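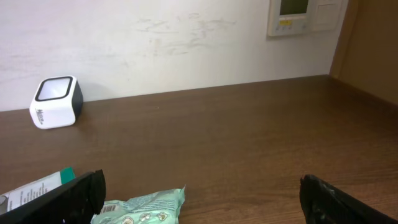
Photo: Anselmo Robles

Kotier Havum 2 Signal Booster for Phones and Tablets

Hi, and thanks for looking! I've been selling signal gear out of the same little shop for nine years, and the question I get more than any other is some version of "I have bars in the driveway and nothing in the kitchen, what do I buy?" For most houses my answer these days is the Havum 2.

It's a cell booster, so it takes the signal you already get outside and makes it stronger inside. The outdoor antenna goes up high, the main unit sits wherever you have an outlet, and the little indoor antenna sends the signal out to your phones. It works with 4G and 5G, and it doesn't care whether you carry an Android or an iPhone (people ask me this every week, I promise it makes no difference). No app needed, no account, no monthly fee. There is an app if you like that kind of thing, more on that below.

Please check one thing before you order. Walk outside to where the antenna would go and try to make a call. If the call goes through, even a scratchy one, the Havum 2 has something to work with. If you get nothing at all out there, a booster can't help you and I'd much sooner talk you out of it than deal with the return. Folks in that spot usually do better with Wi-Fi calling over a home internet line, and I'm happy to go over that by email.

Putting it in took me one afternoon at my own place, and most of that was me on a ladder changing my mind. The cable that comes with it is 25 feet long. That was plenty for a one-story house, but if you're running down from a tall roof, add the extension when you check out. Keep the outdoor and indoor antennas as far apart as you can manage, with a wall or a ceiling between them. When they're too close, the unit picks up its own signal and turns itself down, and then I get a call saying it's broken. 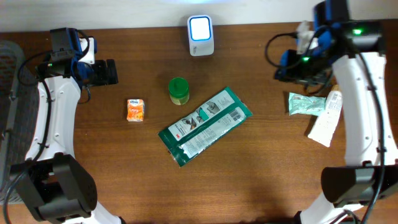
The light on the front tells you how things are going. Green is good, yellow means it has lowered its power a bit, and red means the antennas need to be moved apart or pointed differently. I lived with yellow for a whole month before I bothered to fix mine and it still worked fine in every room except the laundry.

About the app: it's called Jusine, and it shows signal strength before and after the booster so you can aim the outdoor antenna without guessing. The old version was pretty rough. The one that came out in September is much better, it finally remembers your settings and it doesn't log you out when you turn the phone sideways! Fatemeh Arabzadeh, who answers our support mail, wrote a short setup guide for it and we tuck a printed copy in with every order.

What you get
Havum 2 main unit
Outdoor antenna with pole mount
Indoor panel antenna
25-foot cable
Power supply
Fatemeh's setup guide

Coverage inside is about 500 square feet if your outdoor signal is weak, and more if it's decent. Thick stone walls and metal roofs will eat into that. If you have a big place or a separate office out back, look at the Alcaraz instead, which is the larger model and has room for a second indoor antenna. It costs more and the fan makes a noise, so I wouldn't put it in a bedroom.

You'll need to register the booster with your carrier before you switch it on. It's a form on their website, free with all the ones my customers use, and the serial number you need is on the sticker underneath the main unit. Write it down before you mount the thing on a wall. I didn't.

Warranty is 2 years on the main unit and one on the antennas and cable. Returns are fine as long as everything comes back in the box with the mount and the screws. Orders in before 2 p.m. go out the same day, later ones go out the next morning we're open.

Questions? Use the contact form and tell me what kind of house you have and how many bars you get outside. One of us will write back.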